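Call for participants: household and shop-floor chores, people and machines compared
Skeltbridge Home Work Study, second round

We are looking for people who cook, clean, wash up, stack shelves or work in a small kitchen or shop, and who can give us some hours of their time this autumn. You do not need to know anything about robots. It is more useful for us if you know a lot about trays, mops and cupboards.

The question behind the study is simple to say: can machines do ordinary chores yet? In the newspapers the answer is often yes. When we ask the people who try to make it happen, the answer is more often "some of them, on a good day." We would like to have a better answer than these two, and for this we need people who do the chores for real and who can judge when a chore is done well.

The first round of the study ended in May 2019. It had 281 participants, most of them from Braltham and the villages near it. They kept a chore diary for one week and sent us in total 1522 notes about single tasks, from wiping a table to taking down curtains. The notes were much better than we expected. One participant wrote two full pages about how to get a baking tray out of a cupboard when there are three other trays on top of it, and this text is now read by everybody who starts to work with us.

What we learned from the diaries is that people leave out the difficult part. They write "put the tray away" and mean at least five things: take hold of it, turn it so that it does not hit the tap, open the door with the other hand, find the right place, let go without noise. For a person it is one action. For a machine each of these steps can go wrong, and the step that goes wrong is often not the one you would guess. Holding a wide, flat thing from one side is a good example. The weight is far from the hand, the thing wants to turn, and the hand hides a part of what you need to see.

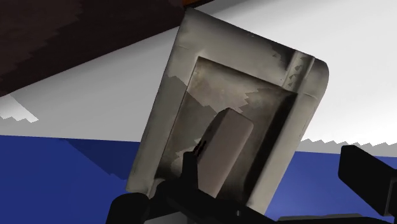
In the second round we therefore want to look at fewer chores, but more closely. We have chosen twelve. Eight of them are from the home: putting away trays and pans, emptying a dishwasher, folding towels, making a bed, wiping a counter, sorting laundry, sweeping a floor with furniture on it, and setting a table. The other four are from small shops and kitchens: filling a shelf from boxes, cleaning a display case, portioning dough, and closing down a work station at the end of the day.

What you will do

You come to our rooms in Skeltbridge for two visits of three hours each. In the first visit you do four of the chores yourself, in your own way, and tell us what you pay attention to. Please do not try to be quick or tidy for us. If you normally push the tray in with your knee, then push it in with your knee.

In the second visit you watch short recordings of machines and computer simulations trying the same four chores, and you judge them. We ask things such as: Would you accept this result in your own kitchen? Would you do it again afterwards? At which moment would you have stopped it? There are no correct answers. Some of the attempts are good, many are slow, and a few end on the floor.

Between the two visits we ask you to keep the chore diary for seven days. It takes ten minutes in the evening. You can write it on paper or on the telephone, and you can write it in the language you like best.

Who can take part

You should be 18 or older and do at least one of the twelve chores every week, at home or at work. We would be especially glad to hear from:

- people who work or have worked in canteens, bakeries, hotels or cleaning firms
- people over 65 who live alone and do their own housework
- people who use only one hand, or who have pain or weakness in the hands
- people who do not like the idea of robots in the home

We mean the last point seriously. In the first round we had too many participants who were already enthusiastic, and they forgave the machines nearly everything.

You cannot take part if you work for a company that makes or sells household robots, or if you live together with a person who does. If you took part in the first round you are welcome again, but please write this in your message, so that we give you other chores than the ones you wrote most about.

Payment and travel

You receive 3000 kronor when you have finished both visits and sent in the diary. If you do only the first visit, you receive a third of this. We pay the bus or train to Skeltbridge against a ticket. There is parking behind the building, but the places are few in the morning.

Coffee, fruit and a sandwich are included in each visit. Please tell us about allergies before you come -- the dough we use contains wheat.

Your information

During the first visit we film your hands and the work surface. We do not film your face, and if it comes into the recording by accident we remove that part. Your voice is recorded, written down and then deleted. Your diary is kept under a number and not under your name. You can leave the study at any time without telling us why, and we then delete what you have given us, if it is not already part of a published table.

The recordings are used by our own group and by our partner Zultdale, who make the simulations. They are not sold and not used for advertising. Zultdale pays a part of the costs of the study, but has no right to decide which results we publish. It has happened that the results were not flattering, and they were published also then.

Dates

The visits take place in October, on weekdays and on two Saturdays. Each group has six people, but you do the chores alone, with one person from our side in the room. Evening times are possible and are usually taken first.

How to apply

Write a short message to Oda Engström, who plans the visits, through the contact form on the Skeltbridge study page. Choose the subject "Miranda", as this is the name of the second round and the messages are sorted by it. Please include:

- your name and the town where you live
- which of the twelve chores you do every week, and where
- which days and times suit you
- one chore you would gladly give away to a machine, and one you would not

The last line can be short. We do not use it to choose participants, but we read all of them.

You get an answer within two weeks. If the groups are full we ask whether we may keep your message for the spring, when we hope to repeat the four shop and kitchen chores at a real place of work in Braltham. Owners of small shops, cafés and bakeries who could lend us a room for two days are also welcome to write to Oda, with the same subject line.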